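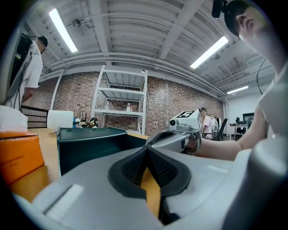
*White hand-held grippers, one with a black-and-white marker on the head.*

# zilitz-fill-room-plates

Settle plate and active air results from the old Zilitz fill suite, typed up from the paper binders. Earliest sheet is July 19, 2002. Vials only, no syringes, no bags.

Maintained by Thaddeus Dunleavy. Ask me before you ask Mindmont, they only have the photocopies and the photocopies are bad.

## What's in it

- `plates.csv` - one row per settle plate. Location code, session, exposure start/stop, count, initials
- `air.csv` - active air sampler, same location codes
- `rooms.csv` - look up codes here. Filling room, changing rooms, transfer hatches, prep corridor
- `notes.txt` - anything written in the margins, word for word where I could read it

More than 80 binders went in. The sheets got redesigned partway through, so `form_version` is either `old` or `new`. On `old` there is no stop time. Left blank, do not fill it in with the usual exposure, people ran short sessions all the time and didnt say so.

## Before you use it

Counts are raw colony counts. Not corrected for exposure time. Not corrected for anything.

Blank count = nothing written down. Zero = someone wrote zero. Please keep these apart. The first import into Nodus turned blanks into zeros and the filling room looked wonderful.

`TNTC` is left as text. Breaks every plotting script on first run, sorry. Filter it or recode it, but say which one you did.

Location codes moved when the transfer hatch was rebuilt in March. Plate position F-hatch before the rebuild is on the other side of the wall from F-hatch after. Same code, different air. I've added `hatch_side` to deal with it, use that if you're doing trends.

Incubation: 2 temperatures, low first then high on the old form, the other way round on the new one. No idea who decided. Both orders are in `incub_order`. Don't pool them without looking at mold counts seperately.

## Known problems

- Initials are not unique. At least one pair of operators shared a set. Useless for operator comparisons, don't try
- Session numbers restart after each shutdown. Join on date plus session, never session alone
- Organism IDs only exist for plates over the action limit. Missing ID does not mean clean
- 3 binders have water damage. Rows flagged `legible = partial`
- Media lot numbers are missing for the whole old form. They were in a different log. That log is gone as far as I know

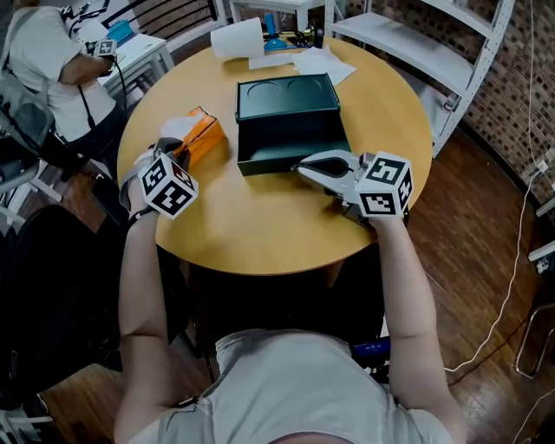 ## Loading it

Plain comma files, header row, UTF-8. Dates are year-month-day as text.

The Fakir loader reads all of it but guesses types. Force `count` to text first, then convert. Otherwise TNTC rows vanish with no warning and you won't notice until the totals are off.

Nodus users: use the import map in `/maps`, not the default.

## Not for

- Setting alert limits for any room in use now. Different air handling, different gowning
- Batch release questions. There are no batch numbers in here on purpose
- Ranking operators, see above

## To do

- second typist check on the air sampler sheets, half done
- hatch codes, write up properly with a floor sketch
- ask Mindmont about the media log again

## Fixes

Send the row, the binder label and what you think it should say. I'll pull the paper and check.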